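Tatent opens textile drying hall in Kokdale

Monday, July 19, 2021

The textile restoration firm Tatent has opened a new drying hall in Kokdale, next to its existing cleaning works on the canal side. The hall is meant for clothes, curtains and bedding that come from homes after a fire, a burst pipe or a flood. Until June, all such goods were dried in the same rooms as the ordinary laundry, and in busy weeks families had to wait long for their things.

The new building has 30 drying cabinets and a separate room for leather and fur. Goods are registered at the door on the north side, where each piece receives a numbered label before it goes further. The label stays on the piece until it is returned to the owner. Customers can ask by telephone at any time where their goods are in the process.

"When people have had water in the house, they ask first for the small things," said Kurniawati Oei, who manages the Kokdale works. "A school uniform, the blanket of a child, a coat for the next morning. We want to give these back quickly, and the big curtains may come later." 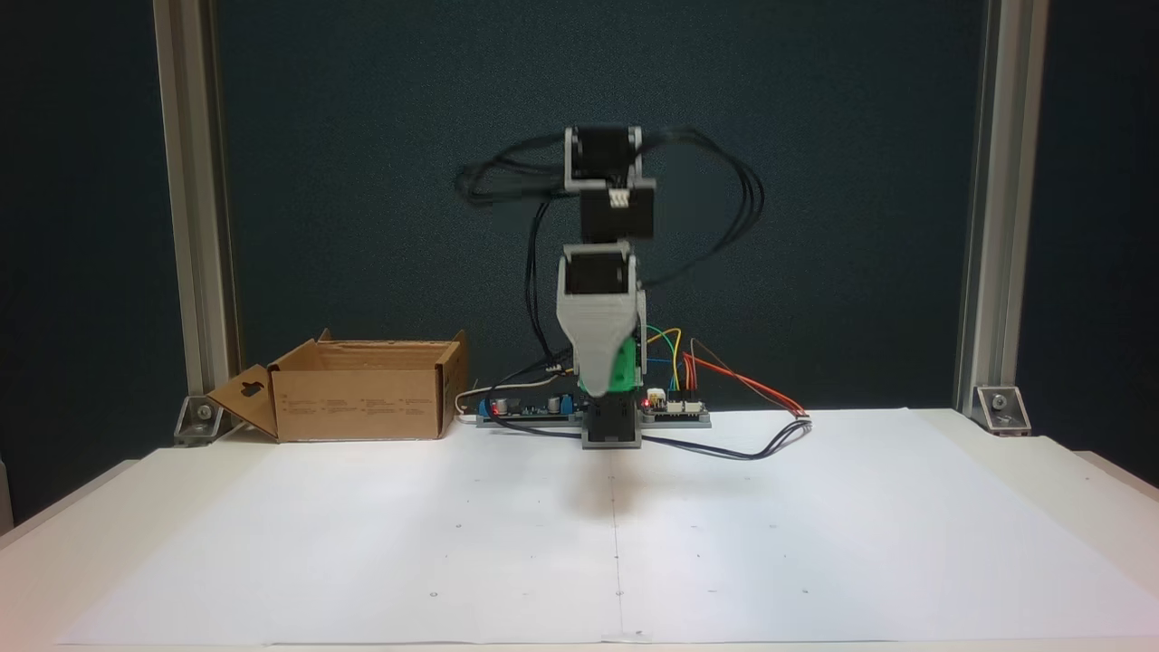 For this reason the firm has introduced what it calls the first bag. The family chooses up to 65 pieces which they need most, and these are cleaned and dried before everything else. Tatent promises to bring the first bag back within six working days. The remaining goods follow when they are ready, or they can be kept in storage if the house is still under repair. Storage is free of charge for the first 30 days.

The service was tried in a smaller form last winter, after the river came over its bank at Udirik and many cellars were filled. Tatent collected goods from 65 households there. Part of the work had to be sent to the firm Simões, which has its own washing line for heavy fabrics and carpets. The two firms have now agreed to continue together, and carpets from Kokdale customers will go to Simões also in future. The customer still receives one bill, from Tatent.

Not everything can be saved. Ms Oei said that mould is the most common difficulty, especially when wet clothes were left in plastic bags for several days. She advises people to take wet textiles out of closed bags, to keep light and dark colours apart, and not to put anything with soot on it in the washing machine at home. Clothes with soot should not be brushed either, as the dirt is then pushed deeper into the fabric.

Some neighbours in Kokdale had asked about noise from the fans on the roof. The firm says that the fans run at lower speed after eight in the evening, and that vans will use only the entrance from the canal road.

The hall can take in goods from 200 households in a year. It is open for delivery on weekdays from seven in the morning until five in the afternoon, and urgent collection can be arranged outside these hours. Prices for private customers without insurance are available at the counter.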